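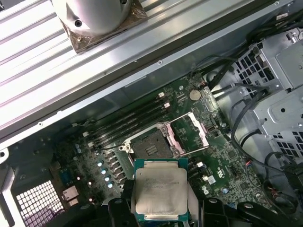
Wosar 중고 워크스테이션 반조립 본체 사용기

구성과 가격

메모리와 그래픽카드를 뺀 본체로, 메인보드와 전원부, CPU까지 들어 있는 구성이다. 가격은 446달러였고 배송비는 따로 냈다. 판매 페이지에는 등급이 B로 적혀 있었다. 옆판에 긁힌 자국이 두 군데 있고 뒷면 슬롯 덮개 하나가 빠져서 왔다. 덮개는 문의하니 나흘 뒤에 따로 보내 주었다.

CPU를 바꿔 쓸 생각이었기 때문에 외관보다 소켓 상태를 먼저 봤다. LGA 방식은 핀이 보드 쪽에 있어서 하나만 휘어도 골치 아프다. 손전등을 비스듬히 비춰 네 방향에서 확인했고 휜 핀은 찾지 못했다. 고정 레버는 뻑뻑한 편이다. 처음 젖힐 때는 힘이 꽤 들어가고, 두 번째부터는 조금 낫다.

서멀 그리스

아쉬운 점은 청소 상태다. 쿨러를 떼어 보니 CPU 윗면에 마른 그리스가 허옇게 번져 있었다. 재정비 제품이라고 적어 놓고 이 부분을 손대지 않은 것은 감점 요인이다. 같이 주문한 Kariuki 세정액으로 닦았다. 천에 몇 방울 묻혀 1분쯤 올려 두었다가 한 방향으로 밀면 대부분 떨어진다. 가장자리에 남은 것은 면봉으로 정리했다. 세정액 냄새는 강하니 창문을 열고 쓰는 편이 좋다. 한 병으로 CPU 세 개를 닦고도 반 넘게 남았다.

그리스는 Ikotance 제품을 새로 발랐다. 점도가 높아서 겨울에는 짜기 힘들 것 같지만 잘 흘러내리지 않는다. 동봉된 주걱은 너무 휘어서 쓰지 않았다.

조립 편의성

메모리 슬롯이 소켓 양쪽에 있어서 큰 쿨러를 쓸 사람은 높이를 미리 재야 한다. 순정 쿨러는 간섭이 없었다. 슬롯 걸쇠는 전부 멀쩡했다. 케이스 안쪽 철판은 모서리 마감이 거칠어 장갑을 권한다. 케이블이 짧은 것도 불편했다. 전면 패널 선은 여유가 거의 없어서 보드를 들어내려면 먼저 뽑아야 한다.

CPU를 다시 끼운 뒤 첫 부팅은 문제없었다. 바이오스 시간이 틀어져 있어 다시 맞췄고, 팬은 부팅 직후 최대로 돌다가 금방 조용해졌다. 책상 밑에 두면 거슬리지 않는다. 9월부터 렌더링용으로 쓰고 있는데 갑자기 꺼진 적은 아직 없다.
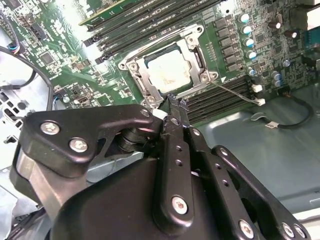
중고 게시판 댓글에는 레버가 뻑뻑한 것은 이 계열 보드가 원래 그렇고, 오히려 헐겁게 움직이면 반품하는 게 낫다는 의견이 있었다. 그리스는 어차피 새로 바르니 청소 상태로 점수를 깎는 것은 지나치다고도 했다. 앞의 말은 참고할 만하다. 뒤의 말에는 동의하지 않는다. 마른 그리스가 소켓 쪽으로 떨어지면 치우기가 번거롭고, 처음 해 보는 사람은 거기서 핀을 건드리기 쉽다.

Drekwood에서 파는 비슷한 본체와도 비교했다. 그쪽은 메모리가 포함되고 보증이 길지만 소켓 사진을 올려 주지 않는다. CPU를 바꾸지 않고 그대로 쓸 사람이라면 Drekwood 쪽이 편하다.

장점: 소켓과 슬롯 상태, 팬 소음, 문의 응대
단점: 남아 있던 서멀 그리스, 짧은 전면 케이블, 거친 철판 모서리
별점: 5점 만점에 3점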